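Open Studios at Malumstead: An Afternoon with Tazi

Every September the old ribbon mill at Malumstead opens its doors for one day, and the dance company Tazi, which rents the top two floors, lets visitors watch a rehearsal. I had seen the company once before, in a half-full theater in Prellport, and wanted to know how the work gets made. The bus from Prellport takes a little under an hour and stops at the foot of the hill.

The tour began at 12 in the ground floor lobby. We were asked to take our shoes off at the second landing and carry them up in a cloth bag. The stairs are steep and there is no elevator, although the company says one is planned.

The costume room came first. Racks run along both long walls, labeled by piece and then by size. The dyeing is done in the building, and so is all the washing. A dancer told us that the wool skirts from last year's show had to be rinsed by hand after each performance. They are now on a rail by the window and we were allowed to feel how heavy they are.
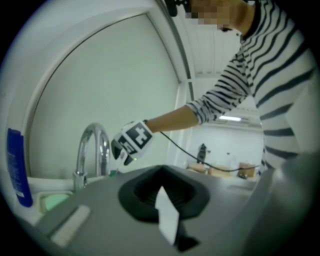
At the sink: blue bottle and green sponge.

From there we went up to the main studio for the rehearsal, which was the reason most people had come. The new piece is called Sedent and it is built on sitting down. The cast of 12 starts on the floor, and for the first seven minutes no one stands. They slide, lean, trade places and pull each other along by the elbows. The music at this stage is a recording of a single low drum. A cellist will join for the performances.

I liked the opening more than what followed. When the dancers finally got to their feet, the movement became faster and more familiar, with a lot of running in circles. One duet in the middle stood out — two dancers back to back, getting up and going down again without using their hands. They repeated it three times while the choreographer adjusted the timing, and each version looked different enough that I would have had trouble picking one.

After the run there was a short question session. Someone asked about knees, and the answer was pads in rehearsal and none on stage. Someone else asked how long a piece takes to make. Sedent has been in progress since winter and the ending is still open.
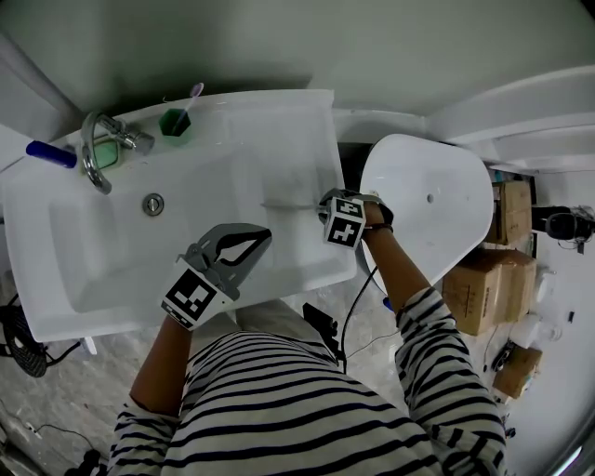
Striped sleeves over the washbasin.

The last part of the visit was a beginners' class, open to anyone who wanted to stay. We learned a short phrase from the opening of Sedent, sitting in rows and passing our weight from one hip to the other. It looks easy from a chair. I lost the count early and mostly copied the woman in front of me.

Tea was served in the lobby afterward, with the company's posters for sale on a side table. The studio seats 158 when the risers are out, and Sedent will be shown there before it moves to Prellport. Anyone going should bring thick socks, as the landing is cold, and check the return bus before setting out. The one I had planned on does not run on open day.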